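Version notes are at the bottom. Read the part on net worth before you use that column for anything.

# Rillel Creator Bios

A table of short biographical entries for online video personalities, pulled from fan-written profile pages and checked by hand where checking was possible. It has 1957 entries. Each one covers one person or one channel run by several people.

The first version was scraped from Wonomen, a profile site where anyone can submit a page. We kept the site's field names so the two can be compared. That doesn't mean we trust the site.

## Files

- `bios.csv` -- one row per entry
- `sources.csv` -- the link or links each claim came from, keyed by `entry_id`
- `disputed.csv` -- claims where two sources disagree, both kept
- `removed.txt` -- entry ids taken out on request, ids only

## Fields

| Field | Type | How far to trust it |
|---|---|---|
| `entry_id` | integer | fully |
| `channel_name` | text | good, current as of the last pull |
| `former_names` | text list | patchy |
| `birth_year` | integer | see below |
| `birthplace` | text | weak |
| `first_upload` | year-month | good if the channel is still up |
| `genre` | text | our label, argue with it |
| `net_worth` | text | don't |
| `status` | active / quiet / gone | good |

## Birth years

Of the 1957 entries, 1192 have a birth year. The rest are blank and should stay that way until somebody finds a source that isn't another profile page.

Most profile sites copy from each other. A birthday shows up on one page with no source, three more sites pick it up within a week, and then the first page cites those three. We threw out any year that could only be traced around a loop like that. For 390 of the years we kept, the person gave the date on their own channel or in an interview we could find. The others rest on a news story or a school sports roster, and a roster can easily belong to someone else with the same name.

We dropped day and month entirely. Half the supposed birthdays were the date of a "birthday special" video, and those get posted whenever the editing is done. 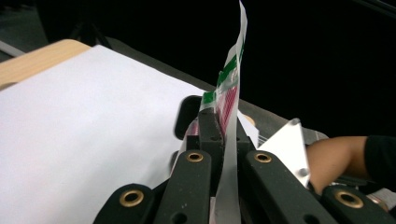

Geditberg wrote back after the first release that dropping the day and month was overkill, and that fans know these dates better than any newspaper does. Fans may well know them. They also sent us two different birthdays for the same prank channel host, both with complete confidence, so the columns are staying out.

## Net worth

The `net_worth` column is the number printed on the source page, copied as text. We have never been able to reproduce one. The usual method seems to be view count times a guessed ad rate, with no taxes, no staff, no network cut and no idea how many videos lost their ads. Several pages give the same person a fortune that doubles between the intro and the sidebar.

It's included because people studying how these pages get written asked for it. If you chart it as income, please don't cite us.

## Genre labels

One person did the first pass, a second person redid 700 entries without seeing the first set. They agreed often on gaming and makeup and seldom on anything called "comedy," "pranks" or "social experiment." Those last three get used for the same videos depending on who is writing and how angry they are. We merged them in `genre` and kept the original wording in `genre_raw`.

"Vlog" is close to useless as a label. Everybody has one.

## Known problems

- Entries lean hard toward creators in English. Wonomen has other languages but we couldn't check them.
- Sibling and duo channels are one row. If only one of them has a birth year, the row is marked `partial`.
- `birthplace` often means "where they lived when they got famous." New York and Los Angeles are surely overcounted.
- `quiet` means no upload in a year. It says nothing about why.
- Some profiles read as if the subject wrote them. We flagged the obvious ones in `self_written`, and there are bound to be more.

## Removal

If an entry is about you, open a ticket titled "removal" and give the `entry_id`. We don't ask for a reason. The row goes out in the next release and the id goes in `removed.txt`. Older copies are out of our hands -- Khurana mirrors the table and updates on its own schedule, so ask there too.

## Versions

**0.3** -- March 2020. Day and month of birth dropped, `disputed.csv` added, genre labels merged.

**0.2** -- July. Second labeling pass. Fixed the row shift that gave a run of cooking channels somebody else's hometowns.

**0.1** -- Raw scrape. Don't use it.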